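*2023-01-03*

# Five fingers is a lot of fingers

I have now spent most of a winter comparing hands, and I'd like to register a complaint about the fingers.

Our bench at Studevthorpe has had three things bolted to the ends of arms since May. One is the Grillum, a parallel gripper with two flat jaws and the personality of a stapler. One is a suction cup. The third is a pair of jointed hands from Quan, and those are the ones visitors want to see. People walk straight past the Grillum (which works) to shake hands with something that needs its tendons retensioned after lunch.

The jaws cost us 300 dollars. The hands cost 3,510 each, and you have to buy two, because a robot with one beautiful hand looks like it's had an accident. Heather Whitcombe, who signs for these things, asked me what the extra fingers do. I said they conform to the object. She asked what the object was. I said it was a peg.

She had me there. Most of what we ask these arms to do is pick up a small plastic part and put it somewhere else, and two jaws are very good at that. They close or they don't. When a jaw grasp fails I can tell you why in one sentence, usually one with the word "crooked" in it. When a hand grasp fails I get a log file with six columns per finger and an argument over whether the thumb was early.

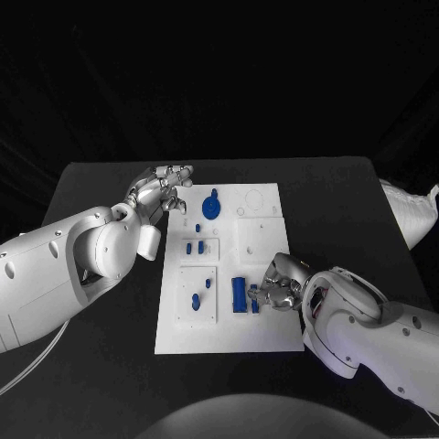 Is a humanoid hand worth it for board tasks like pegs, blocks and knobs?

Only if the parts keep changing shape and you can't swap tools between them. For a fixed set of parts, buy the jaws and spend the difference on a better wrist camera.

I wrote more or less that in our November report, and Evelien Van Beek wrote back from Uvirberg that I was being unfair. Her point was that a task board is where you find out what a hand is bad at, cheaply, before you let it near a kitchen. She's probably right, which annoyed me for a week. We logged 1,487 grasps with the hands before the holidays, and the narrow pieces were the worst by a mile. A thin part standing next to a fat one leaves very little room for a knuckle, and these hands have plenty of knuckles.

Still, I notice that what I learned from those grasps was mostly about hands. With the Grillum I learned about pegs. If your job is hands, wonderful. If your job is pegs, somebody should say out loud that the dull tool got finished first and went home.

The Quan pair stays on through spring. Heather has asked for the stapler back by May.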